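Lab notes > Diary > Manipulation software

Last updated: February 22, 2026

4 comments | 11 shares

Sunday, mostly quiet, so I spent it on the grasp pose estimator and the two problems I have been putting off: the latency between the wrist image and the planner, and the way the planner treats a container as a rigid box when it isn't one.

Start state this morning: Trallari branch checked out, planner at the commit before the merge, gripper force limit still at the value Cisley set for the hard plastic objects. Policy server and controller on separate machines. I wanted both arms live even though only the left one has a job in this task, because the collision checker behaves differently with the right arm parked than with it enabled and holding. Parking hides a class of errors in the shared workspace model, and I'd sooner see them now.
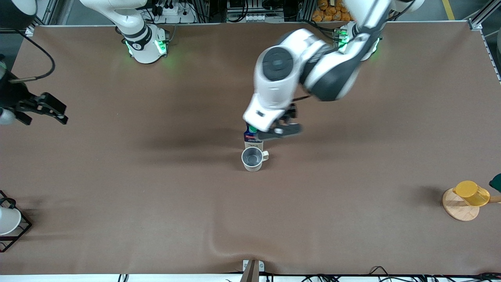 Mélanie MacDonald
Controls and planning, Kullex

The task is carton to mug. Pick up the carton, bring it to the mug, align the cap end with the rim, stop. There is no tilt in this version. The cap stays on and the stop pose is the thing being scored, so all the interesting error is in the last few centimeters of approach.

First block of work was timing. The planner consumes object poses stamped at the time the estimator publishes them. That is wrong. The pose is valid for the time the image was exposed, and the gap between the two depends on the load on the inference machine. When the arm is still, it makes no difference. When the arm is moving, the wrist camera has gone somewhere else by the time the pose is transformed into the base frame, and the transform lookup uses the wrong joint state. The result is an object that appears to slide along the direction of travel and then snap back when the arm slows down.

I had blamed the estimator for this for most of two weeks. The estimator is fine. I replayed the logs with the exposure stamp substituted and the slide went away in replay, apart from a small residual that I put down to the joint state buffer interpolating between samples.

Changes made:

- Camera driver now carries the exposure stamp through to the pose message. The publish stamp is kept in a second field for the latency plots.
- Transform lookup uses the exposure stamp and fails loudly if the buffer doesn't reach back far enough.
- Joint state buffer length raised to 2000 samples. It was 600, and on a slow inference cycle the lookup was already falling off the end and silently returning the oldest entry.

The last one deserves a proper complaint. A lookup that returns the oldest entry when it can't find the right one should not exist. I found the line, and it is mine, from last year. Commit message: "temporary".

After that the approach was visibly less nervous on the overhead view. The corrections the planner issues on the way in are smaller, and it no longer replans right at the rim. I haven't compared against a proper baseline yet, so I am not writing a number down here.

Second block was the carton. The planner attaches a box to the gripper link when it decides a grasp has succeeded. Box dimensions come from the object table, and the pose of the box relative to the fingers is fixed at the moment of attachment. Two assumptions follow from that. One, that the carton doesn't rotate in the fingers after it is lifted. Two, that the shape at the fingers is the shape in the table. Cardboard is not very interested in either. The fingers close until the force limit is reached, the walls give, and the position at which the fingers stop tells you about the wall stiffness as much as it does about the width.

The attach check compares finger opening with the expected width and rejects the grasp if the difference is over a threshold. For the hard objects this is a good check. For cartons it is a coin toss, and someone (Cisley's config, though the value may have been inherited) had widened the threshold until it passed. It now passes for more or less anything between the fingers, including, I suspect, a fold of the mat.
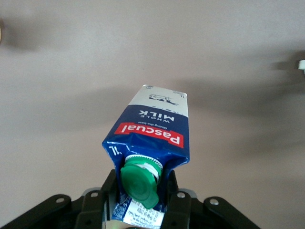
So I have taken the attach check off finger opening for anything flagged as deformable and put it on the wrist view. The estimator gives an in-hand pose once the fingers have stopped, the planner takes that as the attachment pose, and a second estimate after the lift gives the difference. If the difference is under a tolerance, carry on. If not, update the attached box and replan from the current state. If the second estimate has low confidence, stop and hold. The fallback used to be "carry on with the first estimate" and I have removed it.

There is an orientation subtlety that cost me most of the early afternoon. The estimator's training set has cartons mostly upright relative to the camera. From the wrist, whether the carton shows right way up depends on the grasp, and "up" in the wrist image has very little to do with up in the room. The network was returning a pose flipped end for end with good confidence, which put the cap at the wrong end of the box. The planner then did exactly what it was asked to do and computed a stop pose with the base of the carton over the mug. It was rejected on joint limits. I would have preferred it to be rejected for being absurd.

Two possible fixes. Retrain with full roll augmentation on the wrist images, or rotate the crop into a gravity-aligned orientation using the arm kinematics before inference. The second is cheap and I did it first. We know the wrist orientation to far better accuracy than the network needs, and throwing that information away so that the network can guess it again is a waste. The crop rotation is ahead of the resize, with border pixels replicated. It adds almost nothing to the cycle time.

It doesn't cover the case where the camera axis is close to vertical, when gravity projects to nearly nothing in the image plane and the rotation angle becomes noise. Below a projection threshold I hold the last good angle, tracked through the wrist joint. It works in replay. I don't trust it. The augmentation still needs to be done, and Leclerc has offered to set it up on the training side once the March dataset is frozen.

Third block, shorter: workspace model. With the right arm enabled, the checker was inflating the right gripper by a padding value intended for the elbow. Somebody had applied padding by link index, and the indices shifted when the gripper model was swapped. I changed it to go by link name. The planner gets back a usable strip of space on the left arm's approach side, and several of the odd detours disappeared with it. I want to run the self-collision regression again before claiming anything, but the paths look shorter and the elbow stays lower.

The mug is still a plain cylinder in the collision model. The handle is not in it. For the present approach direction this has no consequence, but if we ever randomize the mug yaw it will. I've opened a ticket and set it to low. Same for the cup stand, which is modeled as one convex hull around the post, the peg and the cup together. The hull claims a good deal of empty air, and a planner that wants to pick the cup has to be told to ignore it entirely. A decomposition into 3 parts would do.

Force limit. I have left it alone for today, because changing it at the same time as the attach check would make both results useless. My guess is that it can come down a good way for cartons. The controller accepts a per-object limit already, but the planner never sends one, so everything is handled as if it were hard plastic. The field is in the message definition. It has been in there for 8 releases.

Open items, in the order I intend to do them:

- Rerun the regression on both arms with name-based padding.
- Baseline against exposure stamp, same seeds, same start poses.
- Per-object force limit from the object table through to the controller.
- Log both in-hand estimates, before and after lift, so that there's a distribution to set the tolerance from. The present tolerance is a guess.
- Delete the "temporary" line properly. At the moment it is commented out.

One thing on tooling. The log viewer orders streams by arrival and not by stamp, so the wrist images and the joint states appear aligned on screen when they aren't. That is a large part of why the timing fault went unseen. I've added a toggle to sort by exposure stamp and made it the default in my own config. I'll raise it with the others on the Trallari branch, since it changes what everyone's plots look like and there will be opinions.

Branch pushed, tests green apart from the two mug yaw tests that have been skipped since they were written. Servers left up for the overnight replay.

4 comments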